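Hi! This is the README for my index of anime announcements: new seasons, films, delays, staff reveals, key visuals, all that stuff that comes out in a flood at convention livestreams and then gets lost under the next flood. I started it because I kept arguing with friends over when a certain sequel film had first been mentioned (I was wrong, by a lot) and there was no easy place to look it up.

It's one big CSV plus a couple of small ones. If you can open a spreadsheet, you can use it.

## What you get

- `announcements.csv`: the main table, one row per announcement, 4,000 rows as of this release
- `titles.csv`: 611 titles, with the romanized name, the English name if one has been set, and a short ID
- `events.csv`: the 136 livestreams, stage shows and conventions that rows can point to
- `CHANGES.md`: what I fixed and what I broke

Everything is UTF-8, comma separated, with quotes around any field that has a comma in it. Please open it with the import dialog if you're using a spreadsheet program! Double-clicking the file will mangle the macrons in the romanized titles, and then I get an email about it.

## Columns in the main table

| column | what's in it |
|---|---|
| `row_id` | a number that never changes, even if the row gets corrected |
| `title_id` | matches `titles.csv` |
| `kind` | `tv`, `film`, `ova`, `short`, `stage`, `delay`, `cancel`, `staff`, `cast`, `visual` |
| `event_id` | matches `events.csv`, blank if it was just posted online |
| `month` | month and year of the announcement |
| `promised` | the release window as stated, copied word for word |
| `landed` | month and year it came out, blank if it hasn't |
| `note` | whatever I felt like adding |

The `promised` column is my favorite and also the messiest. Studios love "coming soon," "production decided," "next project underway" and (the one that hurts) "please look forward to it." I copy these in translation and don't try to turn them into dates. If you want dates, you'll have to decide for yourself what "early spring" means.

## How rows get in

I watch the stream, or read the write-ups the next morning if it ran past 2 a.m. my time, and type things in. Then I go back a week or so later and check against the official site for the show. Facundo Jara does a second pass on the film rows, which is great because he cares about theatrical windows way more than I do and will happily send me nine corrections in one message.

One announcement can become several rows. Say a stream reveals a new film, names the director and shows a poster: you get a `film` row, a `staff` row and a `visual` row, all with the same `event_id`. I went back and forth on this. The old version had one fat row for everything, and it made counting anything a nightmare, so if you used the old file, your totals won't match and that's on purpose.

Rebooted franchises get a new `title_id` each time. Compilation films keep the ID of the series they were cut from, unless there's a lot of new footage, in which case I squint at it and pick. Those picks are marked `judgment` in the notes.
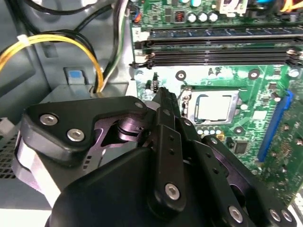
**Does a teaser with no title count as an announcement?**

It counts once the studio or the official account says that a project exists, even if all they show is a logo and a countdown. The row goes in under a placeholder ID starting with `tmp_`, and when the real title comes out I swap the ID and leave the `row_id` alone.

## Things that are wrong with it

Coverage before streaming took over is thin. Magazine scans, flyers handed out in theater lobbies, ads on the back of a manga volume: I have some of those, but it's whatever I could find, so please don't use this to say that studios announce more than they used to. They might! This file can't tell you.

Roughly 300 rows have no event even though they probably should. They come from my earliest notes, where I wrote down the show and forgot to write down where I'd heard it. They're tagged `orphan`.

Delays are undercounted. A sequel reveal gets a trailer and a song, and a delay gets one gray paragraph on a website, so I miss them. If you remember one that isn't in there, send it.

Staff names follow the official romanization where there is one. Where there isn't, I guess, and I've been caught guessing two different ways for the same key animator.

I don't include leaks. Not even the good ones, and not even when they later turned out right.

## Using it

Count films by month:

```
import pandas as pd
a = pd.read_csv("announcements.csv")
f = a[a["kind"] == "film"]
print(f.groupby("month").size())
```

Expect a bump in November.

## Copying and credit

Do what you like with it, commercial or not, and link back here if you publish something. The posters and trailers themselves aren't in here and aren't mine to hand out; a `visual` row only says that one was released.

## Corrections

Open an issue with the `row_id`, what's wrong, and a link to something official. Screenshots of a group chat don't count, sorry. I usually get through the pile on weekends, slower when a big convention is on.

Next up is splitting `cast` into new roles and recasts, and then the opening theme announcements, which I've been putting off for ages because every single one comes in three parts (artist, song name, preview) spread over two weeks.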